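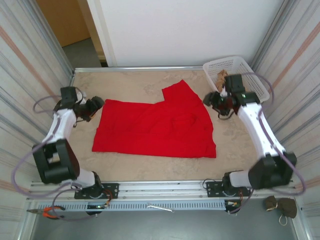
Chapter 7
Watching a Robot at Work

What this chapter covers
How to prepare for a visit to a robotics workshop
What happens in a demonstration, and what is left out of one
Why cloth is hard for machines to handle
How to turn your notes into a written account

7.1 The open day at Hirkstead

Most people meet robots first on a screen. The clips they see are short and have been chosen from many, and it is hard to judge from them what the machine does on an ordinary morning. A visit gives you a different view. You see the cables and the tools, you hear the motors, and you find out how long people wait between one attempt and the next.

The visit described in this chapter took place on 22nd April, when the Prokirwood workshop at Hirkstead opened its doors to students from two local colleges. There were 28 visitors. They were split into small groups, and each group was given 40 minutes with the demonstration called Pyo. Pyo is the workshop's name for its cloth-handling work: two arms, a table and a supply of clothes. The software that runs it is called Gostar, and we shall come back to it in Chapter 8.

Visitors had been told beforehand that they would see a robot fold laundry. Several wrote in their notes that they expected a machine shaped like a person. Pyo has no head and no legs. The two arms are fixed to a rail at the front of a table, one at each side, and each arm ends in a gripper with two fingers. There is a basket at the back for the clothes. Everything the arms need to do happens within their reach, and the clothes have to be brought to them.

7.2 Why cloth?

A box keeps its shape when you pick it up. If you know where one corner is, you can work out where the others are. A shirt does none of this. Lift it by the sleeve and the rest hangs down in a way that depends on how it was lying, how heavy the fabric is and what it catches on. Put it down again and it will land in a new shape. Two shirts of the same size and make will not fall in the same way twice.

For a person this hardly matters. We feel along an edge with our fingers, give the thing a shake and carry on. A gripper with two fingers has much less to go on. It can close and it can open, and it may be able to tell how hard it is pressing. It will not know, from touch alone, whether it has hold of one layer or three.

The guide asked each group to try an exercise before the arms were switched on. Take a shirt from a pile, using only the thumb and first finger of each hand, and lay it flat. Most people managed it, but slowly, and they all looked closely at the cloth as they worked. You may like to try the same thing at home before reading on. Note down where your eyes go – to a collar, a hem, a seam – and how often you let go and take hold again.

Seams and hems are useful to a machine for the same reason they are useful to you. A hem is an edge that can be found. Inside a bundle, though, a hem may be lying on top of other layers, and the fingers can close on all of them together.
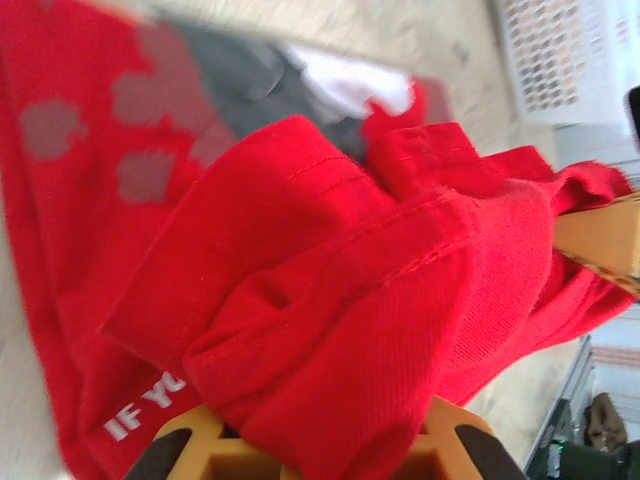

A grip of that kind is firm, and the garment is unlikely to slip, but it is not much help in getting the cloth flat. The arm may have to let go and try again from another side. Visitors were surprised by how much of the demonstration was made up of second tries. One group timed a single garment at 200 seconds from basket to table.

Printed patterns can also cause trouble. Lettering that runs into a fold is broken off part way, and a shape that is round on flat cloth looks like something else on a crease. Clothes of other colours lying nearby add more edges to the view. The workshop could use plain squares of cloth and avoid all this, and in its early months it did. Since November it has used everyday clothes, and the staff keep a stock of 400 items in mixed sizes.

7.3 What to write down

Bring a notebook and draw a line down the middle of the page. On the left, put what you saw or heard. On the right, put what you were told. The two are easily confused later on. "The arm moved to the basket" belongs on the left. "The arm was looking for a sleeve" belongs on the right, even when the guide seems quite sure of it.

Write down the failed attempts as well as the good ones, and note who or what put things right. If a member of staff moves the cloth between attempts, that is part of how the work is done and should be in your account. So should any pause, along with its length if you have a watch.

Ask before you take photographs, and keep your hands and sleeves outside the work area at all times, including when the arms are still.

Activity 7A

Choose a household task that involves something soft, such as making a bed or packing a bag. Watch another person do it from start to finish. Make notes in two columns as described above, then ask the person what they were thinking at two points of your choice. Keep your page, as you will need it for section 7.5.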